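Fasisier Holiday Corner Guide
Section 2: Setting Up the Screens and the Costume Basket

Welcome back, and thank you for sticking with us through the unpacking! By now you should have the screens, the basket and the bundle of red and white clothing out of their bags, and you're probably wondering where it all goes. This section takes you through it at an easy pace. If you've set up a Fasisier corner before, you can skim, although the part about the casters is worth reading again every season (we reread it ourselves).

Before you begin

Pick a stretch of hard, level floor. The screens will roll on thin carpet, but they roll much better on a smooth surface, and a basket slides more easily there too. Give the floor a good sweep first, paying attention to the place where the panels will stand. Bits of grit and old glitter love to wind themselves around a small wheel, and they are a nuisance to pick out later.

Leave the basket piled up for now. It's tempting to start shaking everything out, but the clothes are much happier in one heap until there is somewhere to put them. 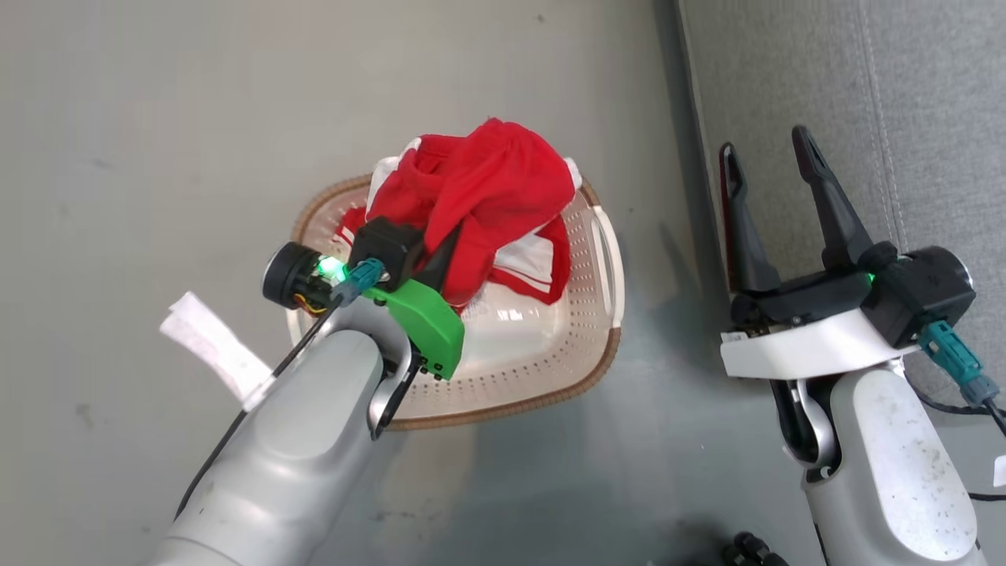 Page last changed: January

Putting up the screens

1. Roll the first panel to the back of your corner. Push from the upright post, at waist height or a little lower. Pushing high up on the panel makes it tip, and tugging at the bottom rail is hard on your back.

2. Turn the feet so that they point front to back and the panel stands straight. If it leans, look under each foot before you blame the floor — a stray hanger tag under one wheel is enough to do it.

3. Bring the second panel up beside the first until the two meet at the post. Go slowly over the last few inches and keep your fingers out of the joint.

4. Line up the bottom rails by eye. A small gap between panels won't matter to anyone, but a foot that sticks out into the walkway certainly will, so turn any such foot back toward the wall.

5. If your casters have brakes, press them down now. Older Pander frames were supplied without brakes. With those, stand the panels against a wall and use the rubber wedges from the hardware bag. 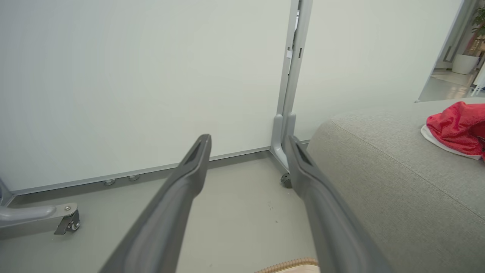
Fig. 2. White panels on their stand, with a caster under the foot.

Caution: Never roll a screen with anything hanging from it. Even a light coat will swing and pull the panel over farther than you'd expect.

Note: The Arrieta side screen is optional and goes up last, once the back row is standing the way you like it. Small rooms look better without it, in our opinion, but please suit yourself.

Sorting the basket

6. Set the basket on the floor in front of the screens, with enough room to walk all the way around it. A corner that looks roomy while you're alone gets very snug when a family of five comes in wearing boots.

7. Lift the clothes out one piece at a time. Red felt and white fleece cling to each other, so take hold of a piece by its main body and ease it free. Pulling on the trim is the quickest way to loosen a seam.

8. Lay jackets and other large pieces over a chair back or a clean table. Hats come next. Hold each one by the brim, give it a gentle shake, and let the tip fall whichever way it wants to.

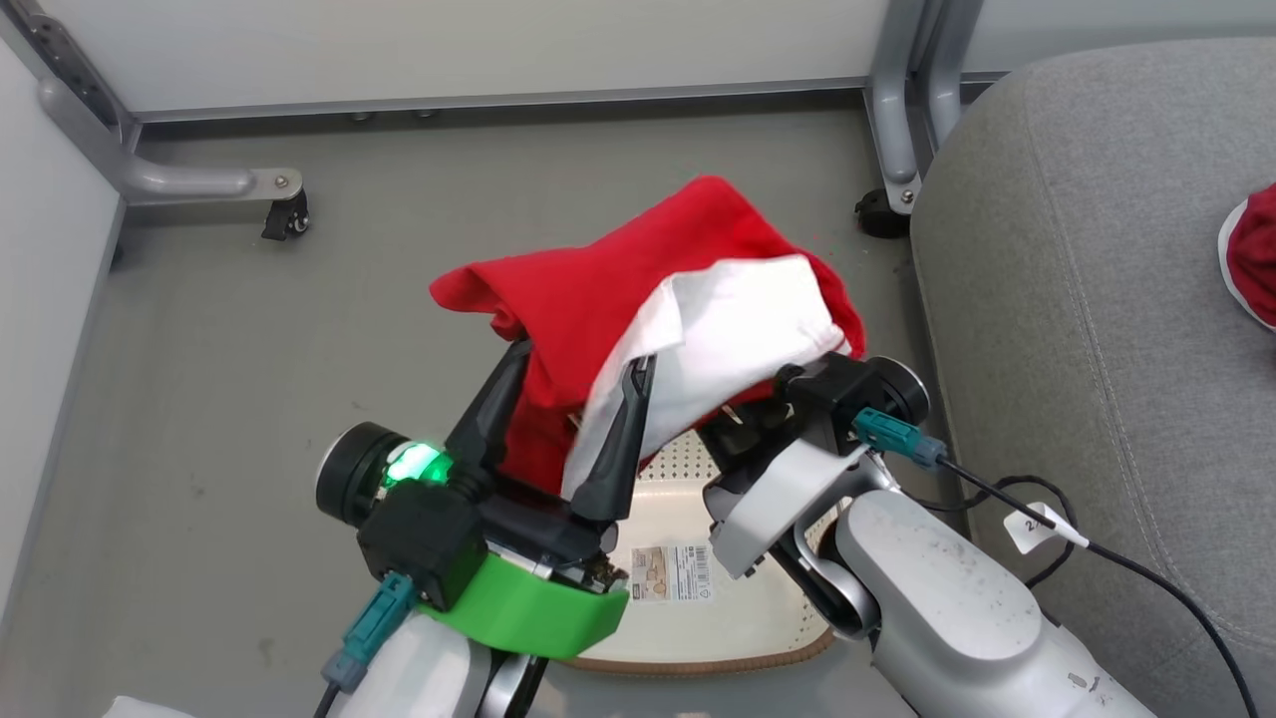 9. Smooth the brim between your palms, working from the back seam toward the front, and push out any dents in the felt from the inside. Please don't iron the fleece. It goes flat and shiny, and we haven't found a way to bring it back.

10. Check each piece for loose threads, missing snaps and last year's candy cane. Anything that needs mending goes into the Sorka pouch, with a note saying what's wrong with it.

11. Put the large pieces back in the basket first, loosely folded, and rest the hats on top where visitors can reach them easily.

Note: Red felt can shed color when it's damp. If a piece comes in snowy, hang it by itself until it's fully dry, well away from anything white. Replacement hats are listed in the parts table under item 101, and they usually arrive flatter than you'd like, so allow them an evening to puff up before you put them out.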